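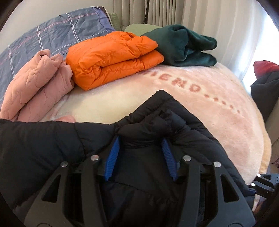
What size storage bag does a quilted puffer jacket need?

An adult puffer of ordinary hip length fits the Lumham 43. A longer coat, or a jacket stored together with a plush blanket, needs the Lumham 75.

Lumham soft storage bags
Sold by Wuritent. Available in two sizes.

The Lumham is an unpadded woven polyester bag for garments and bedding that hold a lot of air. It closes with a two-way coil zip along three sides of the lid. It is not a vacuum bag. There is no valve, and the contents are held at light compression by two webbing straps, so synthetic and down fills recover their loft within a few hours of unpacking.

Specifications

Lumham 43
Capacity: 43 L
Depth, straps closed: 18 cm
Handles: two, webbing, bar-tacked
Colour: grey or navy

Lumham 75
Capacity: 75 L
Depth, straps closed: 42 cm
Handles: four, webbing, bar-tacked
Colour: grey only

Both sizes have a mesh vent at one end and a clear label pocket at the other. The label card is supplied.

Packing a quilted jacket

Empty the pockets. Lay the jacket face down on a bed or other flat surface and smooth the body panels outward from the centre seam. A plush blanket underneath is fine, although black shell fabric will pick up fibre from a pale pile and should be brushed off before it goes in the bag.

Fold the sleeves across the back with the cuffs level with the hem. Roll from the hem toward the collar, stopping at each horizontal seam to press the air out of the panel. Avoid creasing across a panel, as this is where fill tends to separate. Place the roll in the bag with the collar uppermost, close the zip, then tighten the straps evenly.

Blankets are folded in thirds and placed flat in the base. Printed or embroidered areas should face inward.

Storage conditions

Store dry and clean. A jacket that has been washed must be dried through to the fill before packing; check the collar and underarms, which dry last. Bags may be stacked two high under a bed or on a wardrobe shelf. Do not store against an outside wall in a room prone to condensation.

Care of the bag

Wipe with a damp cloth. Do not machine wash or tumble dry. The zip may be treated with a dry wax lubricant.

Spare parts

Replacement straps are made by Rovov and fit both sizes. The older Mac Carthaigh side-release buckles are not interchangeable with the current fitting. Orders for spare parts go to Sheyla Zapata at the Wuritent service desk. The navy Lumham 43 is back in stock in June.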